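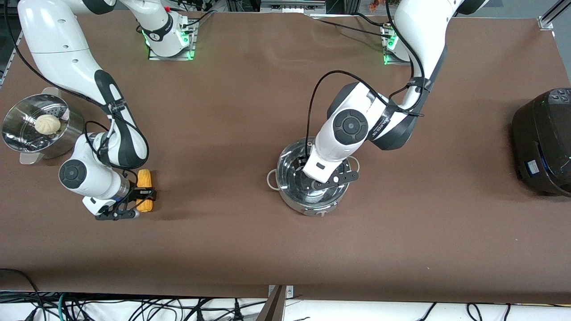

*A short ear of corn held upright in a two-fingered gripper.*

# Water Distribution Operator – Votdale Water District

Posted Feb 26, 2020. Open until filled.

The Votdale Water District is hiring one full-time Water Distribution Operator. The position reports to the field supervisor and works out of the district yard on Kustance Road. It replaces an operator who is retiring, and we would like the new hire to start in time to work alongside the current crew before August, when demand is highest.

## About the district

The district serves 2,000 metered connections in Votdale and the unincorporated area of Prirnlow. Water comes from three wells and is stored in two tanks, one at the yard and one on the Majumder hill site. Most of the pipe in Votdale is ductile iron or PVC. Prirnlow still has a good deal of older asbestos cement main, which is being replaced in phases as money allows. The field crew is four people, counting this position. The district is governed by a five-member elected board and is separate from the town.

## What the job involves

- Repairing leaks on mains and service lines, including digging by hand and with a backhoe
- Setting, reading and replacing meters
- Operating and exercising valves, and flushing hydrants and dead-end lines on the yearly schedule
- Collecting bacteriological and chlorine residual samples and filling out the chain-of-custody forms
- Daily checks of wells, tanks and booster pumps, with readings entered in the log
- Marking district lines for utility locate requests
- Shutting off and restoring service, and talking with customers at the door when needed
- Keeping trucks, tools and the yard in working order

There are 342 hydrants and valves on the exercise list this year. The person in this position will do a large share of them.

## Requirements

- High school diploma or GED
- Valid driver's license with a record our insurer will accept
- State Grade 1 distribution certificate, or the ability to get one within 12 months of hire. The district pays for the course and the first exam. A second try is at your own cost.
- Able to lift 80 pounds, work in trenches and confined spaces, and work outdoors in all weather
- Able to reach the yard within 20 minutes when on call

A commercial license, backhoe time or a Grade 2 certificate would help but none of these is required. Construction, irrigation and plumbing experience all count. Please list it even if it was part-time.

## Hours and on-call

Regular hours are 7:00 a.m. to 3:30 p.m., Monday through Friday, with a half-hour unpaid lunch. Operators rotate on-call duty one week in four. The on-call operator takes a truck home, carries the district phone and does the weekend well checks. On-call pay is $200 for the week, plus overtime for any time spent on a call. New hires join the rotation after their first three months.

## Pay and benefits

Pay depends on certificate grade and experience, and the current pay schedule is available at the office. Benefits include medical and dental coverage for the employee, a retirement plan, paid holidays, vacation and sick leave. The district supplies uniforms and rain gear and pays a yearly boot allowance. Probation is six months.

## How to apply

Pick up an application at the district office, 8:00 a.m. to 4:00 p.m. on weekdays, or ask for one by mail. Return it with a copy of your driver's license and any certificates you hold. A resume may be attached – it does not take the place of the application form, and forms marked "see resume" will be sent back.

Applicants chosen for an interview will also do a short practical test at the yard. It covers reading a system map, finding a valve from the map and assembling a service connection. Bring work boots and gloves. Any offer depends on a drug screen, a physical and a driving record check.

Applications are reviewed as they come in. The Votdale Water District is an equal opportunity employer. If you need an accommodation for any part of the process, tell the office when you turn in your form.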